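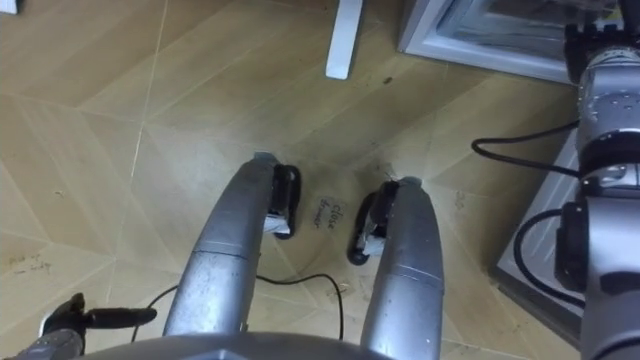
**Lurura Community Help: Office Furniture and Small Rooms**

## Drawer under desk will not stay closed, and paper reminders come loose

**Milagros Tolentino**
Posted 23 November 2019

I am responsible for the upkeep of a small shared room on the ground floor of our building. I would be grateful for advice on two related matters.

The first concerns a white drawer cabinet that stands beneath the right end of a long white desk. One of its drawers is regularly found partly open. I have not established whether it is being left that way or whether it travels forward after it has been closed. When I close it myself, there is no click and no firm resistance at the end of the movement. The cabinet is a Clondivix model purchased in August. The instruction sheet has been mislaid.

The second concerns the reminder. We use small handwritten paper labels, and the one in question reads "close drawer" over two lines. The labels are cut from ordinary office paper and attached with a folded piece of clear tape. They do not remain in position for long, and I have more than once picked this one up from the floor, which is tiled with a wood look. An off-white square of paper is easily missed there, particularly where the floor has discolored, and the tile does have a grayish, smudged area that ordinary mopping has not removed. Advice on that point would also be welcome.

Three further details may be relevant:

- There is a wall-mounted radiator behind the cabinet.
- The desk top has a curved cutout near its right end, and I had considered placing the label beside it.
- The desks are identified by round stickers on the legs. These are blue, and ours carries the number 4. The stickers stay on very well, so I assume that the material of the label matters.

I would prefer a solution that does not require drilling. The furniture is inventoried and must be returned in its original condition.

---

**Rivera**

Ms. Tolentino, your two matters should be treated separately. I would begin with the drawer, as a drawer that closes properly may not require a label at all.

**Checking the level.** Remove the contents of the top drawer and place a spirit level on the cabinet, first from side to side and then from front to back. A cabinet that leans forward even slightly will allow a lightly loaded drawer to roll out. If yours has adjustable feet, turn the front pair until the level reads true, or until the front is very slightly higher. If it has no adjustable feet, thin furniture shims under the front edge will serve. They can be removed without leaving a mark.

**Checking the runners.** Pull the drawer out to its full extent and look along both sides. Most runners of this type have a small dip or a plastic catch at the rear in which the roller settles. Dust, paper clips and staples collect there. Clean the track with a dry brush and then with a cloth. Do not apply oil, which holds dust and will return you to the same position within a season.

**Checking behind the drawer.** Items placed at the back of an overfilled drawer fall over the rear panel and prevent the drawer below from closing. Take all of the drawers out once and look inside the empty cabinet. In our own building this was the cause in four cabinets out of 27, and I recovered a stapler and a considerable quantity of envelopes.

If the drawer still moves after these checks, fit an adhesive magnetic catch to the inside of the cabinet. The adhesive pads can be removed with warm air and patience. Before fitting one, please confirm with whoever keeps the inventory that adhesive fittings are permitted.

With regard to the radiator, leave a clear space between it and the back of the cabinet. I would allow the width of a hand as a minimum. Please also look at whether the cabinet has been pushed back against a pipe or bracket, as this can tilt it forward.
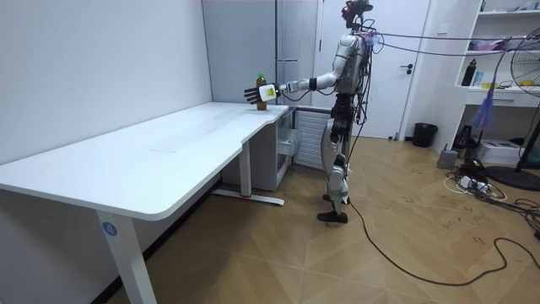
Page 2 of 4

**Rivera** (continued)

The arrangement of the room also deserves attention. With the desk set diagonally toward the back wall and the drawer cabinet under its far end, anyone who opens a drawer is likely to be standing with a hand already occupied on the desk top. A drawer opened in that position is easily forgotten. If the inventory permits, try the cabinet under the nearer end for two weeks and keep a note of how often the drawer is found open.

I would also review what is kept on the desk and what is kept in the drawer. A bottle that is in daily use, such as the brown plastic one with the green cap, should have a settled place. You have a white open shelving unit on the other side of the room, with a middle shelf that already holds a black thermos bottle and a number of small items. The things used most often could be moved there, and the drawer would then be opened less.

Finally, check that a drawer left out does not narrow the way to the door. If the room is subject to an inspection of exits, an open drawer and any cable on the floor will both be remarked upon. Cables should be gathered along the wall where their length allows.

---

**Ciltum**

use gaffer tape

---

**Ciltum**

My earlier reply was too brief, and I have been asked by the moderators to expand it.

I meant for the label. Clear tape on a folded loop touches the surface in one small spot, and the paper curls away from it. Cut a strip of white cloth tape, write directly on the tape with a permanent marker, and press it flat with the back of a spoon. Wipe the surface with rubbing alcohol first and let it dry. Round the corners with scissors so that sleeves do not catch them. The writing should be straight and large. Words written at a slant on a small square are difficult to read from a standing position.

Place it on the front of the drawer, above the pull, where a person is looking when he or she lets go. I would not put it on the desk near the cutout, where forearms rest and will rub it off.

Test the tape somewhere hidden before you commit. It can leave residue on older laminate.

---

**Milagros Tolentino**

I thank both contributors. The cabinet was found to be leaning forward, and two shims under the front edge have corrected this. There were also staples in the left runner. The drawer now closes with an audible click. I have retained a label, on cloth tape, at the position Ciltum recommends.

The discoloration on the floor remains. I have tried a neutral cleaner with a soft pad, without result. Does anyone know whether a fine abrasive sheet, of roughly 2000 grit, may be used on glazed tile, or whether it will dull the finish?

---

**Rivera**

Please do not use an abrasive of any grade until you know what the mark is. Apply a paste of baking soda and water to an area the size of a coin, leave it for ten minutes, and rinse. If the cloth comes away gray, the mark is surface dirt and the remainder can be treated in the same way. If the cloth is clean, the finish is probably worn, and that is a question for the building owner.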